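Pradero is a contract testing laboratory for building products. We measure how windows, doors, skylights, sealants and wall panels behave under heat, cold, water, wind load and ultraviolet light, and we report the results to the people who make, specify or install them. The company has 25 employees at a single site. We do not manufacture anything and we do not sell products on behalf of anyone who does.

## Background

Pradero began as the in-house test room of Lei, a window frame manufacturer. Other frame makers in the area started asking for time on the water spray rack, and after a few years outside work took up more of the schedule than Lei's own. The test room was then separated into its own company, with its own accounts and its own building. Lei is still a customer. Its jobs go through the same intake desk, are billed at the same rates and wait in the same queue as everyone else's.

The founding manager, Baoshan Duan, is now technical director. He signs off on all new test procedures and on any change to an existing one. Xinyi Song runs laboratory operations, which covers scheduling, calibration, sample storage and the staff training record.

## What we test

Most of our work falls under the following headings:

- Air leakage of windows and exterior doors, at positive and negative pressure
- Water penetration under static and cyclic pressure
- Structural load and deflection of frames, mullions and fasteners
- Thermal cycling of assembled units and of separate components
- Accelerated weathering of plastics, coatings and sealants
- Adhesion and peel strength of tapes and gaskets
- Condensation resistance of glazed units

We also carry out failure analysis on parts that have been removed from buildings. These jobs are quoted individually. A cracked vinyl sill that has been in place for many years may need sectioning, microscopy and a comparison against retained material from the maker, and the scope often changes once the first section has been examined.

We do not perform fire resistance tests, electrical safety tests or acoustic tests. Customers who need these are referred elsewhere at the quotation stage, and we do not take a fee for the referral.

## How a job moves through the laboratory

Each sample is logged on arrival, photographed, weighed and given a job number. The number stays with the sample until it is returned or disposed of. If a sample arrives damaged, the customer is told before any work starts and decides whether to proceed or send a replacement.

Conditioning comes next. Most samples are held at 69 °F until their temperature has settled. Sealants and adhesives are held longer, according to the cure schedule supplied by the maker. If there is no cure schedule, we ask for one in writing.

Testing follows the agreed procedure. Deviations are recorded at the time they occur and appear in the report under their own heading. The test engineer writes the draft, and a second engineer who did not run the test checks the figures against the raw data. Both names are printed on the cover page.

Reports are normally issued within 8 working days of the last measurement. Raw data files are available on request for any job and are kept for seven years. 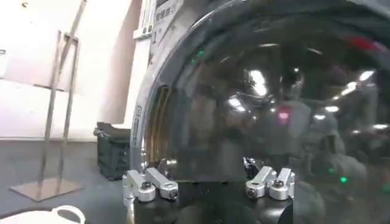 **Department: Materials and Weathering Group**

The group is responsible for long-term exposure work and for everything that involves a change in the material itself, such as fading, chalking, embrittlement or loss of adhesion. It has seven members, five of them test engineers and two of them sample preparation technicians.

Accelerated weathering makes up the largest share of the group's hours. Specimens are cut from the customer's sheet or extrusion, edge-finished, numbered on the back and exposed in cycles of light, darkness and moisture. Color and gloss are measured before exposure and at fixed intervals afterward. One specimen from each set is kept in dark storage as a reference and is never exposed.

Accelerated results are used to rank materials against each other. They should not be converted directly into years of service. The relation between chamber hours and outdoor aging differs between polymers, between colors of the same polymer and between climates, and our reports do not contain a service life estimate unless the customer has supplied outdoor data for the same formulation.

For outdoor data, the group maintains an exposure rack on open ground behind the building. Panels face south and are inspected every month. Places on the rack are rented by the year, starting in August, and a customer may withdraw panels early without charge.

The group also developed Flarero, the software we use to record color and gloss readings. It was written to replace a set of spreadsheets in which rows could be sorted without their specimen numbers – an error that had caused two jobs to be repeated. Flarero ties each reading to a specimen, an instrument and an operator, and it rejects readings from an instrument that is past its calibration date. It is not sold separately.

## Prultico

Prultico is our shared reference program for small manufacturers. Members send in the same type of specimen twice a year, and each receives a report showing its own results against the anonymous spread of the group. The program is intended for companies that make too few product lines to justify a full test plan. Results are not published, and members may not use the program name in advertising.

## Independence

Engineers at Pradero may not hold a financial interest in a customer. Pay is not linked to the number of jobs completed or to their outcome. A failed result is reported in the same form as a passed one, and we do not withhold a report at a customer's request once testing is complete. Customers may ask for a retest on new samples – the retest receives its own job number, and the first report stays on file.

## Visits and inquiries

Customers are welcome to witness their own tests. Visits are arranged through the operations office and begin at 9:30 a.m. with a short safety briefing. Closed-toe shoes are required in all test areas. Photography is limited to the visitor's own samples.

Requests for quotation should include a drawing or a product data sheet, the number of samples available and the standard or procedure required. If the procedure has not been decided, describe where the product will be used and an engineer will propose one.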